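1/
OK I've been quiet on here for most of September and it's because I went on the Brultthorpe to Drarcombe crossing and I haven't stopped thinking about it. Thread on two fishing boats, the men who took them minesweeping in the Second World War, and the people who still go out every year to remember them. Get a drink, this is a long one.

2/
Background first. Brultthorpe was a fishing town, and when the war came the Navy needed small, tough boats that could drag a wire through the water all day. Fishing crews already did pretty much that for a living! So the Mathew and the Tastine got a coat of gray paint, a gun on the bow and a new job, and a lot of the same men stayed on board.

3/
Their work was keeping the channel clear between Brultthorpe and Drarcombe, over and over, so the supply boats could get through. You'd sweep it in the morning and by the next morning somebody had dropped more mines in it. My great-grandfather was a stoker on the Tastine. He never told my grandma a thing about it except that the cocoa was good.

4/
The Mathew was lost off Drarcombe with 14 men aboard. The Tastine was close enough to turn back for them, and she did, through water that hadn't been swept yet. They picked up 4. I've known that since I was a kid because it's on the plaque by the fish dock, but I'd only ever read it, if that makes sense. I'd never been out to the spot.
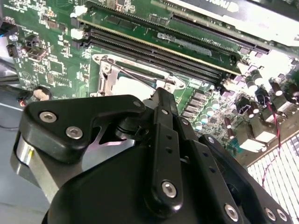
5/
The trip itself. A boat leaves Brultthorpe harbor at first light, stops over the place where the Mathew went down, then carries on to Drarcombe for a service in the chapel on the hill. It began with the families and now anyone with an interest can come. You bring your own lunch, you bring waterproofs, and you get a mug of cocoa whether you want one or not (they do it because of the crews, and yes, I cried into mine).

6/
The person who keeps the whole thing going is Ama Amoah. Her husband's grandfather was the cook on the Mathew, and she married into the story and then ended up knowing more of it than anybody born into it. She's got the crew lists, the letters home, a logbook with salt stains all down one side. I asked her one question on the dock and she was still answering it when we cleared the breakwater, and I could have listened for another hour!

7/
Something I didn't know — the crews had a rule about hats. No whistling, no hats on the mess table, and you never said the word "pig" on board. All old fishing superstitions, and they carried them right over into the Navy. One of the officers sent to take command was a young bank clerk who put his cap down on the table on his first night. In a letter Ama has, the mate says the room went so quiet you could hear the stove.

8/
He learned, though. That same officer wrote to every one of the Mathew families afterward, by hand, and they're not form letters at all. He mentions who was teaching who to knit nets for the garden, who owed who a pair of socks. Ama read a bit of one out over the engine noise and people stopped unwrapping their sandwiches.

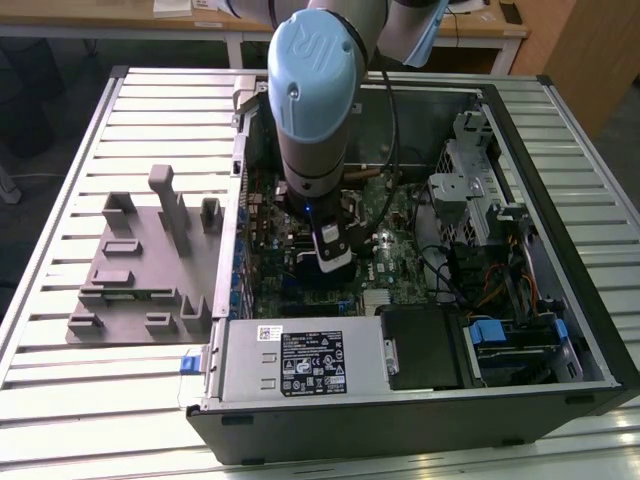
Robot arm with its gripper just above the motherboard of an open desktop tower.

9/
So, the stop. The skipper cuts the engine and the boat starts to roll a bit, and the names get read. Each name is read by a different person, and if there's family on board they get theirs. Then there's a wreath and a quiet spell and one long blast on the horn. I thought I'd be taking it all in like a tourist and instead I was hanging on to the rail next to a man my dad's age and we were both in bits.

10/
He was the grandson of one of the men the Tastine pulled out. We worked out, right there on deck, that my great-grandfather would have been below shoveling coal to get the boat round while his grandfather was in the water. We'd never met! He lives a short drive from me! He shops at the same market! We just stood there shaking hands for way too long.

11/
Drarcombe is lovely, by the way, if you've never been. Steep little streets, gulls the size of dogs, a bakery that opens early for the boat coming in. The chapel is a proper climb, about 15 minutes from the harbor if you don't stop, and everyone stops. There's a bench halfway up that the town put in for the veterans back when there were still plenty of them making the walk. None of the crew are left now, so it's their kids and grandkids catching their breath on it.

12/
The service was short and plain. Two hymns, a reading, and the Drarcombe school choir, who sang something they'd written themselves using lines out of the letters.

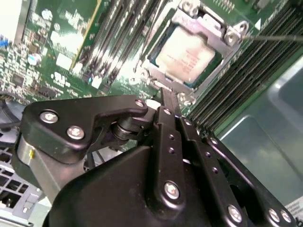
There was a verse about the socks. I was not ready for a verse about the socks. A girl on the end of the front row had the solo and she sang it straight at the back wall like she was daring anyone to sniffle.

13/
Afterward there's tea in the hall and that's when everybody gets their photos and papers out. I'd brought the only things we have, his pay book and a tobacco tin with a broken hinge. Ama opened the pay book and went straight to a page I'd looked at a hundred times and pointed out a note in pencil in the margin. It's the date he was moved up to leading stoker, and it's the week after the Mathew. My grandma never knew he'd been promoted.

14/
I called her from the harbor wall. She made me read it to her, then read it again slower, then she said "well, the old so-and-so" and had to put the phone down for a minute. She's coming next year. She's decided, she's already asking what shoes to wear, and I've told her there's a bench.

15/
If your family fished out of Brultthorpe, or you've got a relative who was on the sweepers and you only know half a story, please dig out whatever is in the drawer. Pay books, postcards, the back of a photo, anything with pencil on it. Ama is trying to find a face for every man on both boats and she's still 10 short, most of them from the Tastine. She doesn't need the originals, a clear copy is fine, and she'll write back to you (at length — clear your evening).

Couple of replies to questions already coming in, so I'll add them here. Yes, kids can come, there were several on board and they got to ring the bell on the way home. Yes, it can be rough, I took a ginger cookie every time the horizon went funny and I was OK. No, you don't need a family connection, the woman next to me on the way back had just seen the poster in the library and liked boats.

And the cocoa really is good. They make it with a pinch of salt, same as the galley did, and I've had it that way every night since I got home.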